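The Red Cloth

My aunt believed in the cloth. I should say that first, because I didn't, and I was the one who ended up with it.

She had bought it at a market in Haruna in April, the year her knees still let her travel. The woman at the stall told her that anything folded up inside it would go to the person it was meant for. My aunt paid 30 for it, in whatever money they used there, and thought she had robbed the woman. I thought it was the other way around. You could get a cloth like that in any shop on the coast, and the shop wouldn't charge extra for the prophecy.

Still, when she died and the house in Dastside had to be emptied, there was a note pinned to it. The note said to spread it on the big bed, put the clothes on it one at a time, and wait. It didn't say what to wait for. That was like her. She once sent me a train ticket to Stevance with no return and a card that said "you'll know." I had not known. I had paid for my own way home.

I had three days before the agent wanted the keys. The kitchen took one of them, mostly because of the jars. The front room went faster, as a man from Dinetti Removals came for the piano and took a look at the rest and said he could find a place for it. I didn't ask what place. By the second evening there was only the bedroom, and I had run out of other things to do first.

So I spread the cloth. I did it the way she asked, and I told myself it was a good clean surface for sorting. The bed was bigger than I remembered. I had slept in it as a child with the measles, and it had seemed reasonable then.

I'll give the cloth this much: the flowers were well drawn. Somebody had cared about the petals. I smoothed it out from the middle and it wouldn't go entirely flat. One corner kept standing up. A person of my aunt's type would have made something of that corner. I pushed it down twice and left it.

The wool things came first. I laid down a gray coat and waited, feeling foolish, and no one came to mind. Charity. A green cardigan, the same. A dress with a belt made me think of a neighbor who used to borrow sugar, but she had been in the ground for years and wouldn't need it. I began to go faster. Coat, wait, bag. Skirt, wait, bag. The waiting got down to a breath, and then it got down to nothing, and I had four bags tied and standing in the hall before it was fully dark.

Then I took out the denim with the lace on it.

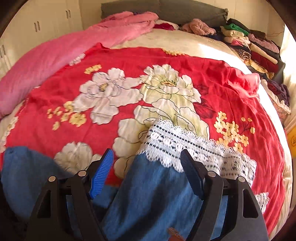
The blue denim, lace end, on the Haruna cloth.

I had never seen it before. I want to be clear about that, given what some of my family have said since. I knew her closet. I had been sent to it often enough for shawls and spare buttons, and there had never been any denim in it. She called denim "work cloth" and said it the way other people say "prison food." But there it lay, soft as if it had been through a wash every week for years, with that wide white band at the end of it that looked like somebody's winter of crochet.

I waited. I waited properly this time.

What came to mind was me. At nineteen, on the platform at Stevance, with a ticket in my hand and nobody to meet me. I had stood there until the café closed. There had been a girl on the bench across the tracks, and she had been wearing blue, with white at the hem. She looked at me a few times. I decided she was waiting for somebody, so I read the timetable again, and when I looked up from it the bench was empty.

Now, I can explain this. Anyone can. Plenty of girls wore denim with lace that year. A tired person in a dead woman's bedroom, told to wait for a sign, is going to come up with one if you give her long enough. You could put a saucepan on that cloth and I'd have remembered a cook. And my aunt could have picked up the thing anywhere, at a church sale, for the lace alone, meaning to unpick it and use it on a pillowcase.

I turned it over and looked for a label. There wasn't one. I went through the seams for a name tape, a laundry mark, a hair. I am thorough when I want to be right. All I found was a ticket stub, worn down until the paper felt like felt. It had 191 printed on it and nothing else I could read. I don't remember the number of my own ticket. Who would?

The piece of paper proves nothing, and I have said so to everyone I've shown it to.

I kept the denim on the bed that night and slept in the chair. In the morning the corner of the cloth was up again. I folded the whole business together, red side in, and carried it down to the car myself, ahead of the bags. The man from Dinetti asked if that bundle was going with the rest. I told him it was spoken for.

There is a train to Stevance at ten past eight. I looked it up only to see whether the line was still running. The fare has gone up a great deal, and I think it's shameful what they charge - more still if you leave the return open.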